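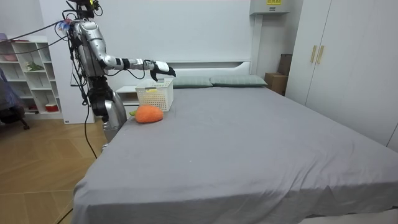 Anard sheet, double, grey

I've sold bedding from my little shop in Pradodbridge for years and this is the sheet I take home myself. It's plain cotton, it washes well and it doesn't go bobbly after 3 months like the last lot did (sorry again to everyone who bought those!). Stedis weave it for us in small batches, so the shade can shift a touch from one to the next. If you want two that match, order them together and tell me.

Wash at 40, line dry if you can. I never iron mine, but Anneliese Strobel on the counter does hers every week and says it comes up lovely, so there you go.
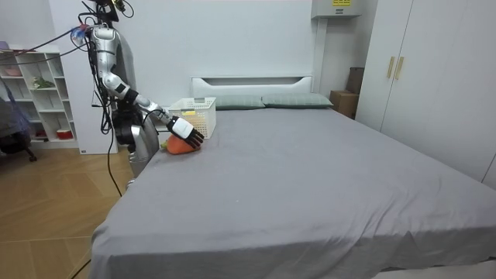 Grey sheet on a double bed, with the carrot plush.

It's a generous cut with plenty to tuck under, even on a deep mattress. No elastic – if you'd like a fitted one, Stedis are promising them for September and I'll shout when they land.

Item no. 2855. Pillowcases to go with it are item 114 and come in packs of 2. Postage is free if you collect, obviously, and Ida Meinecke will wrap it if it's a present.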